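Buchstabenplättchen von Brosik: klein, bunt und bei uns jeden Tag im Einsatz

Gekauft habe ich das Legespiel im Juli, als unsere Tochter anfing, jedes Straßenschild vorlesen zu wollen. Sie ist jetzt fast 6, und ich hatte mit zwei Wochen Begeisterung gerechnet. Inzwischen liegt das Ding ständig auf dem Küchentisch, und ich lege abends selber noch Wörter damit (peinlich, aber wahr)!

Was mir sofort gefallen hat: Es sind Kleinbuchstaben. Peiyu Qiu, bei der wir in der Vorschulgruppe sind, hatte mir genau dazu geraten, weil die Kinder in Büchern ja hauptsächlich kleine Buchstaben sehen. Die Plättchen lassen sich gut greifen und rutschen in der Leiste leicht hin und her, man kann also ein Wort auseinanderziehen und wieder zusammenschieben. Genau das macht bei uns am meisten Spaß – aus »Hose« wird »Dose«, und dann wird gekichert.

Bezahlt haben wir 27 Euro, geliefert wurde in einem Karton mit Stoffbeutel. Der Beutel ist leider etwas knapp, die Leiste passt nicht mit hinein. Ein paar Vokale mehr wären auch schön gewesen, beim Wort »Tee« waren wir schon am Suchen.
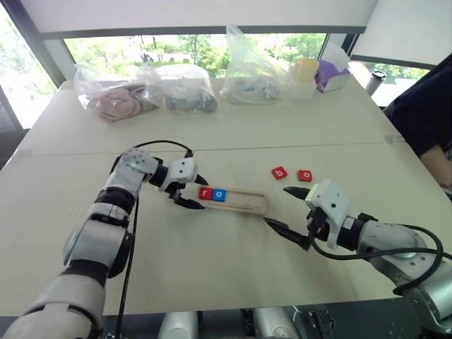 Für den Anfang würde ich immer nur wenige Plättchen herausgeben, den Rest lässt man im Beutel. Bei uns fing es mit Silben an, und dafür ist die lange, schmale Leiste prima. Ein rotes r und ein blaues o am linken Ende, schon steht da »ro«, und rechts bleibt reichlich Platz zum Weiterlegen: rosa, rot, Robbe. Nach drei Wochen kamen die ersten eigenen Wörter, eines davon war »popo«, natürlich. Ich würde den Kasten sofort wieder kaufen und habe für meinen Neffen gleich noch einen bestellt.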